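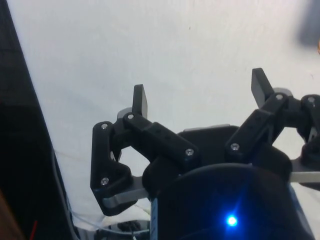

Plain white surface, Mao Room (see item 3)

Wurnham Craft Rooms
Minutes of the members' meeting, Feb 1, 2025

Present: 18 members, with apologies from the Lorkport group, who had a burst pipe to deal with and sent their love and a tin of shortbread.

1. Minutes of the last meeting
Read and agreed, after one small change: the shelf by the door was given to us by Stostby, and we had written that it was bought. Our thanks to them again, and sorry for the mix-up!

2. Money
We have $2365 in the account, a good bit healthier than we had feared in the fall. The heating bill is paid. The sale in May should help us along, and anyone with things to give (jars, ribbon, clean boxes, you know the sort) is very welcome to start bringing them in.

3. The white surface in the Mao Room
This took up most of the evening, and everyone was good-humored about it. Some members would like to keep it plain white, as it is now, and others feel a color would be kinder to the eyes through a long afternoon. The quilters spoke up warmly for white, saying they can match thread against it without second-guessing themselves. A pale green was passed around on a card and admired, then a cream, and then we got to talking about kitchens for a while.

The quote for a new finish came to $751, more than most of us cared to spend before spring. Agreed to leave it white for this year and look again once the sale money is in. It was also agreed that glue and paint should only be used there with paper put down first, and that dark inks go over to the sink end, please, however quick the job.

4. Tidying
The drawers under the window have become a bit of a muddle again. We will have 3 tidying mornings before the sale, with coffee provided, and nobody need stay for the whole of it. Labels are to be written in large letters this time. Scissors go back in the top drawer, points down.

5. Any other business
Lorkport has kindly invited us over for a shared sewing day, and there was a great deal of enthusiasm for going by bus and making an outing of it. A sign-up sheet is on the board. One blue mug with a chipped handle is still waiting for its owner.

The meeting closed with tea and the shortbread.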